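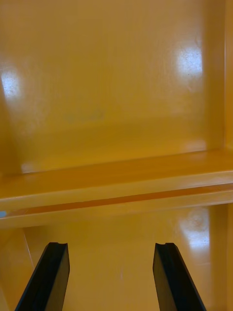
Why is paint shiny when it dries?

Shiny paint dries into a very smooth skin. Light hits the skin and bounces off mostly in one direction, so you see bright spots. Paint with a rough, bumpy skin sends light off every which way and looks dull.

What is paint made of?

Most paint has a few main parts. The pigment is a fine powder that gives the color. The binder is the sticky part that holds the powder together and grips the wall. The liquid, often water or a thinner, lets you spread it. When paint dries, the liquid goes into the air and the binder and pigment stay behind.

Where does yellow come from?

One of the oldest yellows is ochre, a kind of clay with iron in it. People dug it up, ground it and mixed it with water or fat. Heat it in a fire and it turns red. Many yellows today are made in factories.

What is enamel paint?

Enamel paint dries hard and glossy. People use it on things that get touched and wiped a lot — doors, shelves, metal chairs. Glass enamel, the kind on some cooking pots, is different. It is powdered glass melted onto metal in a very hot oven.

Why do brush marks show?

Each hair on a brush leaves a tiny groove. Wet paint slowly flows back and fills the grooves in. Painters call this leveling. If the paint gets thick too soon, the grooves stay.

Try it

Mix a spoonful of poster paint with a little white glue. Paint one patch with the mix and one with plain poster paint. Let them dry overnight, then tilt the paper under a lamp and compare.

Written by Chia-jung Tang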